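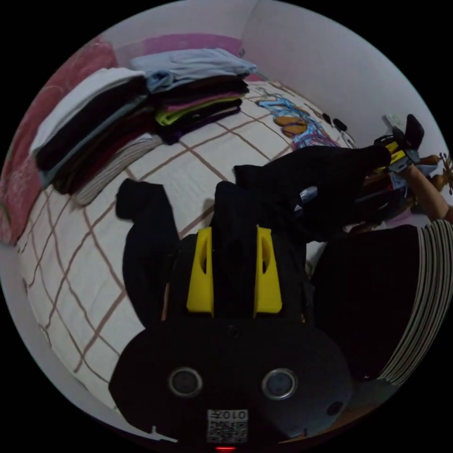
Protokoll der Sitzung der Kursleitungen der Lehrküche Plistoven

Die Sitzung wird um 18.30 Uhr im Besprechungsraum neben der Lehrküche eröffnet. Die Einladung ist fristgerecht ergangen, die Beschlussfähigkeit wird festgestellt. Das Protokoll der vorangegangenen Sitzung wird mit einer Änderung unter TOP 4 genehmigt (es muss „Weizengrieß“ statt „Maisgrieß“ heißen). Vor Eintritt in die Tagesordnung wird die Kleiderregelung für die Kursabende angesprochen. Schwarze Kleidungsstücke sind weiterhin zugelassen, sofern sie kochfest sind; bei den Brot- und Nudelkursen wird wegen der Mehlspuren helle Kleidung empfohlen. Der Hinweis wird in die Anmeldebestätigung aufgenommen.

TOP 1 Bericht über das Herbstprogramm

Im Herbst wurden Kurse zu Hülsenfrüchten, Suppen und Eintöpfen, Sauerteigbrot sowie gefüllten Teigwaren angeboten. Insgesamt lagen 76 Anmeldungen vor. Die Sauerteigkurse waren ausgebucht, für den zweiten Termin bestand eine Warteliste. Der Kurs zu Innereien kam mangels Anmeldungen nicht zustande und wird im kommenden Programm nicht erneut ausgeschrieben.

Aus den Rückmeldebögen wird berichtet, dass mehrere Teilnehmende die Mengenangaben im Rezeptteil „Linsen und Getreide“ als zu knapp empfunden haben. Die Kursleitung Hülsenfrüchte weist darauf hin, dass die Rezepte für vier Vorspeisenportionen berechnet sind, dies jedoch aus dem Ausdruck nicht hervorgeht. Die Portionsangabe ist künftig in der Kopfzeile jedes Rezeptblattes aufzuführen.

TOP 2 Rezeptsammlung „Rirodura“

Die Arbeitsgruppe legt den Entwurf der Rezeptsammlung vor. Vorgesehen ist eine Gliederung nach Jahreszeiten, innerhalb dieser nach Vorspeisen, Hauptgerichten und Gebäck. Gegen die Gliederung werden keine Einwände erhoben. Längere Aussprache besteht zu folgenden Fragen:

a) Mengenangaben. Es wird beantragt, Mehl, Zucker und Flüssigkeiten ausschließlich in Gramm anzugeben. Dem wird entgegengehalten, dass zu Hause vielfach mit dem Messbecher gearbeitet werde. Man verständigt sich darauf, feste Zutaten in Gramm und Flüssigkeiten in Millilitern auszuweisen. Die Angabe „eine Tasse“ entfällt. „Eine Prise“ bleibt zulässig.

b) Ofentemperaturen. Es ist jeweils die Temperatur für Ober- und Unterhitze anzugeben, der Umluftwert folgt in Klammern. Die Angabe von Gasstufen unterbleibt.

c) Kartoffelsalat. Dem Entwurf liegen zwei Fassungen bei, eine mit Brühe und eine mit Mayonnaise. Eine Einigung auf eine Fassung wird nicht erzielt. Beide werden aufgenommen, und zwar in alphabetischer Reihenfolge.

Die Auflage wird auf 600 Exemplare festgesetzt. Für Satz und Druck werden höchstens 3000 Euro bereitgestellt. Ein Nachdruck bedarf eines gesonderten Beschlusses.

Beschluss: Der Entwurf wird mit den genannten Änderungen angenommen. Abstimmung: einstimmig bei einer Enthaltung.

TOP 3 Warenbezug

Der Rahmenvertrag mit der Firma Sturora über die Lieferung von Mehl, Grieß und Trockenwaren läuft im Dezember aus. Die Lieferungen erfolgten überwiegend pünktlich. Beanstandet wurden zwei Lieferungen Roggenmehl, bei denen die Type nicht der Bestellung entsprach; in beiden Fällen wurde Ersatz geleistet. Es besteht Einvernehmen, den Vertrag um ein Jahr zu verlängern. In den neuen Vertrag ist eine Klausel aufzunehmen, wonach Abweichungen bei der Mehltype vor der Auslieferung mitzuteilen sind.

Ferner wird über die Bohnensorte Marulanda beraten, die im Herbst in zwei Kursen verwendet wurde. Die Sorte bleibt beim Kochen fest und eignet sich nach Auffassung der Kursleitung für Salate, weniger jedoch für Pürees. Für den Suppenkurs ist daher bei den weißen Bohnen zu bleiben. Die Einweichzeit von zwölf Stunden ist den Teilnehmenden rechtzeitig mitzuteilen, soweit sie eigene Bohnen mitbringen.

Beschluss: Vertragsverlängerung wie beraten. Abstimmung: einstimmig.

TOP 4 Ausstattung der Lehrküche

Der Backofen an Arbeitsplatz drei erreicht die eingestellte Temperatur nicht zuverlässig. Eine Reparatur wurde bereits im Frühjahr durchgeführt. Der eingeholte Kostenvoranschlag für ein Ersatzgerät einschließlich Einbau beläuft sich auf 2000 Euro. Aus der Mitte der Versammlung wird angeregt, zunächst die Türdichtung prüfen zu lassen. Dem wird gefolgt. Ergibt die Prüfung keinen behebbaren Mangel, gilt die Anschaffung als genehmigt. Bis dahin ist der Arbeitsplatz bei Backkursen nicht zu belegen.

Die Schneidbretter sind zum Teil stark verzogen. Sie werden vor Beginn des Winterprogramms durchgesehen und, soweit erforderlich, abgeschliffen. Die Kursleitungen werden nochmals gebeten, Holzbretter nicht in die Spülmaschine zu geben.

Abstimmung: angenommen bei zwei Gegenstimmen.

TOP 5 Winterprogramm

Folgende Kurse werden vorgesehen: Wurzelgemüse aus dem Ofen, Klöße und Knödel, Fischsuppen, Hefegebäck, Einlegen von Zitrusfrüchten. Der Kurs Hefegebäck findet am Dienstag statt, damit der Vorteig am Vorabend angesetzt werden kann. Die übrigen Termine werden nach Rücksprache mit der Hausverwaltung festgelegt.

Der Vorschlag, einen Kurs ausschließlich für Kinder anzubieten, wird zustimmend zur Kenntnis genommen. Zu klären sind die zulässige Gruppengröße und die Aufsicht am Herd. Die Angelegenheit wird auf die nächste Sitzung vertagt.

TOP 6 Verschiedenes

Im Kühlraum wurden wiederholt unbeschriftete Behälter vorgefunden. Reste aus Kursen sind mit Inhalt und Datum zu kennzeichnen; nicht gekennzeichnete Ware wird am Folgetag entsorgt.

Der Gewürzschrank ist neu geordnet worden. Muskatnüsse und Piment befinden sich jetzt im oberen Fach, die Backgewürze im unteren. Safran wird im Büro aufbewahrt und gegen Eintrag in die Liste ausgegeben.

Weitere Wortmeldungen liegen nicht vor. Die Sitzung wird um 20.45 Uhr geschlossen.

Anlagen: Entwurf der Rezeptsammlung, Kostenvoranschlag Backofen, Auswertung der Rückmeldebögen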